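3. Measurement Platform

3.1 Test machine and board preparation

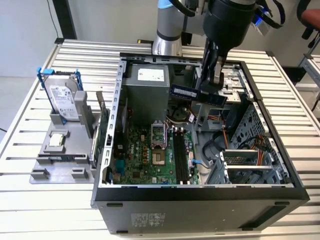

Figure 3. Desktop tower used for socket-level measurements, side panel removed.

The Gollino simulator models the memory path of a small desktop processor from the load queue down to the DRAM pins. To check its output against hardware, we needed a machine in which the processor and memory could be swapped many times without disturbing anything else. We chose used office desktops over bare evaluation boards for this purpose. The firmware on such machines offers few settings, and this limits the number of ways in which two runs can differ by accident. The tower in Figure 3 has a Dell motherboard, shown with the CPU socket open and both black memory slots empty, and we treat this state as the starting point for every configuration change. A change consists of seating the processor, closing the bracket, fitting the memory, and running the firmware memory test once before any measurement is recorded.

Two processors were used, referred to below as P1 and P2. They share a socket and a core design but differ in the size of the last-level cache. Each was tested with one module fitted and then with two, giving four configurations. Clock scaling and idle states were turned off in firmware. The hardware prefetchers were left on for the first pass and turned off for the second, and results from the two passes are never mixed in the same table.

3.2 Workloads

We used the Matheson kernel set, which contains pointer chasing, strided reads, blocked matrix multiply, and a hash join. The hash join was modified to use a fixed table size so that it would exceed the last-level cache on both processors. Each kernel was run 3000 times per configuration. The first 235 runs were dropped in all cases. Earlier trials showed that run times on P2 kept drifting downward until about that point, and using the same cutoff for P1 kept the two data sets the same length.

Traces for the simulator were taken with Pramitz, a binary instrumentation tool that records the address, size, and program counter of each load and store. Pramitz slows the pointer-chasing kernel by a large factor, so traces were collected in separate runs and timing was never read from an instrumented binary. Page mappings were logged at the start of each trace and replayed in Gollino. Without this step the simulator assigned physical pages in order, and row buffer hit rates came out too high.

3.3 Latency comparison

For pointer chasing, Gollino tracks the hardware closely while the working set fits in the last-level cache. Past that point the simulated latency is lower than the measured value in all four configurations. The gap is larger with one module than with two. We traced most of it to the refresh model, which in the version we used stalled only the bank being refreshed. The processors tested stall the whole rank. After this was changed, the remaining error on P1 was small enough that we did not tune further.

P2 required one more correction. Its load queue releases an entry when data returns, while Gollino held the entry until retirement. The difference has little effect on pointer chasing, where only one load is outstanding, but it is visible in the hash join. A window of 1185 consecutive joins was replayed under both policies, and only early release reproduced the shape of the measured curve.

Strided reads are less well matched. With prefetchers on, the simulator issues requests too far ahead at strides of 2000 bytes and above, and some of them cross a page boundary. Hardware prefetchers of this generation stop at the boundary. We adopted the stop rule from the Brevovberg model, described in Section 4, and all later strided results use it.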